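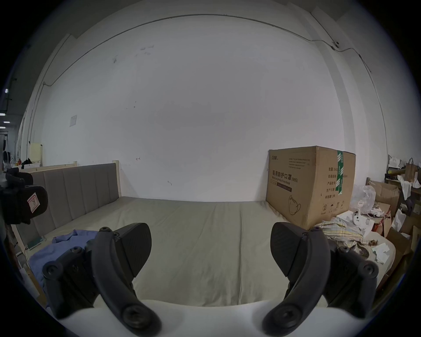
Rin Amano says she rang four times and got a recorded message each time. "I paid in April. Still no mattress, no refund, nothing," she told us.

She's one of 1,371 customers left waiting after bed seller Comia stopped taking orders last week. The firm's website went down on 8/14/26 and its showroom on the ring road has been shut ever since. Notice on the door, no phone number.

Administrators from Romaniuk confirmed this morning that they have been called in. 33 staff are affected. Some were told by text, others turned up for a shift and found the doors locked.

Gareth Fairclough drove a Comia van until last week. "We knew stock was low. Didnt know it was this low."

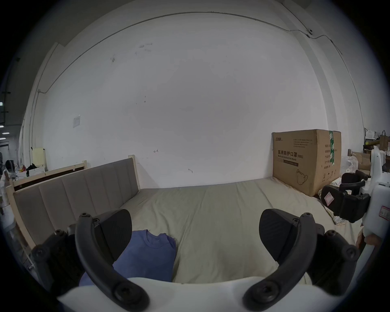

A bed with a pale sheet. Customers are still waiting for deliveries.

Anyone who paid by credit card should speak to their card provider first, the administrators say. Those who paid by bank transfer will have to fill in a claim form, and that could take months. Forms go out by post. No date given yet.

Deposits ran as high as £1,000 in some cases, mostly for made to order frames and headboards.

Rival shop Ravo has offered to deliver in-stock mattresses to Comia customers at cost, on proof of order. Manager Ghada Fakhoury said the phones had been "mad since breakfast" and asked people to email if they can. 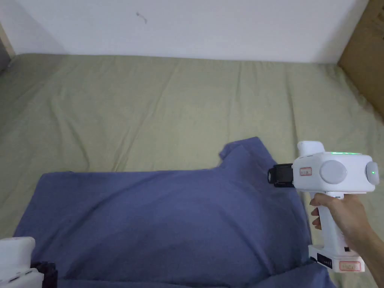 The offer covers singles and doubles only, no kingsize, and runs for 3 weeks. Old bedding wont be taken away.

Comia's owner, Stellan Berge, has not replied to our calls. More on this when we get it.

33 shares | 3 comments

Recent stories
Ring road works to run into autumn
Swimming pool prices going up again
Library to open later on weekdays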